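**Referência 363 – Convocatória de participantes, estudo de arrumação de fruta**

A Flundwood, em parceria com a Stustum, procura 41 participantes para um estudo sobre a forma como as pessoas separam e acondicionam fruta à mesa. As sessões decorrem numa sala preparada para o efeito, na sede da Flundwood, até ao final de dezembro.

## Tarefa

Cada participante trabalha sentado ou de pé, conforme preferir, junto a uma mesa comprida coberta com uma toalha aos quadrados. A fruta é apresentada solta sobre o pano, em vários tamanhos e cores, de laranjas a frutos vermelhos do tamanho de cerejas. Pede-se que seja recolhida para um tabuleiro retangular, uma peça de cada vez e sem limite de tempo. 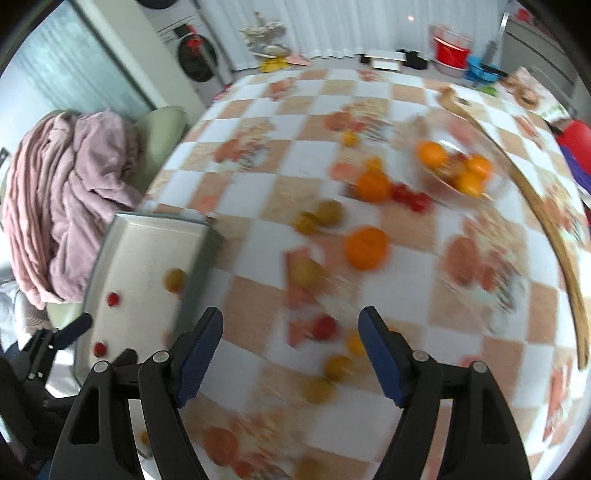

## Requisitos

- Idade mínima de 21 anos;
- Compreensão oral e escrita da língua portuguesa;
- Visão normal ou corrigida, incluindo a distinção de cores;
- Ausência de lesão recente na mão, no pulso ou no ombro.

Não é exigida experiência profissional em embalagem ou em comércio alimentar. Os colaboradores da Flundwood e da Stustum não podem candidatar-se.

## Condições

A participação é remunerada, mediante recibo, e está coberta por seguro de acidentes pessoais. Os dados recolhidos são tratados de forma confidencial, podendo o participante desistir a qualquer momento.

## Candidatura

O formulário próprio deve ser entregue na receção da Flundwood até 21/07/2019, com indicação da referência acima. Os candidatos selecionados serão contactados por telefone.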